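# Capítulo 4. Leer un emblema alquímico

Quien abre por primera vez un libro de emblemas suele buscar una clave, como si cada animal y cada planeta tuviera una sola traducción. En este capítulo vamos a trabajar de otra manera. Empezaremos por el lugar que ocupa la figura en la hoja, después miraremos el lema y el epigrama, y solamente al final hablaremos de sustancias y de hornos.

El material principal es el manuscrito de Ultedier, un cuaderno de 163 hojas que contiene diez emblemas coloreados a mano. El copista firma con el nombre de Slanina y no sabemos casi nada de su vida. Drahomíra Pešek, que estudió la encuadernación, piensa que el cuaderno pasó por un taller de destiladores antes de llegar a la biblioteca de Atemdale. Gervasio Arancibia no está de acuerdo y lo considera un libro de lectura privada. Las dos opiniones se discuten en el apartado 4.3.

## Lo que debe saber el lector antes de empezar

El emblema tiene normalmente tres partes: el lema, la figura y el epigrama. En el cuaderno de Slanina falta muchas veces el epigrama, y su espacio quedó en blanco. Esto obliga a comparar la figura con las recetas que están en las hojas vecinas, trabajo lento, pero muy útil para el estudiante.

Conviene recordar también el vocabulario básico:

- **Nigredo**: la fase negra, asociada a la putrefacción de la materia.
- **Albedo**: la fase blanca, que los autores comparan con un lavado.
- **Rubedo**: la fase roja, que cierra la obra.
- **Rebis**: la «cosa doble», figura con dos cabezas que reúne el Sol y la Luna.

Los autores no usan estas palabras siempre con el mismo orden ni con el mismo número de fases. Algunos añaden una fase amarilla, la *citrinitas*, y otros la omiten. Slanina la menciona una vez, en la hoja 60, y después la olvida.

Para las citas del manuscrito seguimos la transcripción de la editorial Storkley, de la cual se imprimieron 600 ejemplares. La ortografía latina se ha dejado como está, con sus errores.

Fresas, plátanos y una rodaja de naranja, todo de juguete, sobre una mesa blanca:

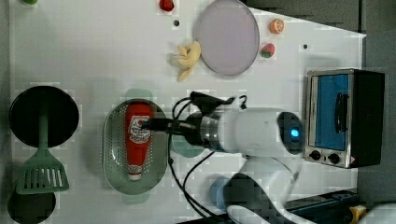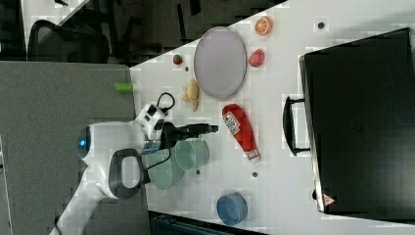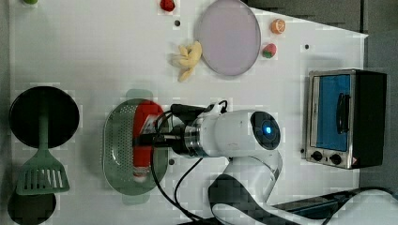 ## 4.1 El primer emblema: el león y la fuente

La figura ocupa la mitad superior de la hoja. Un león verde bebe de una fuente con dos caños, y en el borde de la pila está escrito *bibe et dissolve*. El lema, en tinta más oscura, parece añadido por otra mano.

El león verde tiene una historia larga en la literatura alquímica. Se le ha identificado con el vitriolo, con el antimonio y también con un disolvente sin nombre. Antes de elegir entre estas lecturas, el estudiante debe leer la receta de la hoja siguiente, donde Slanina describe una disolución en dos tiempos y pide que el recipiente no se cierre hasta la segunda.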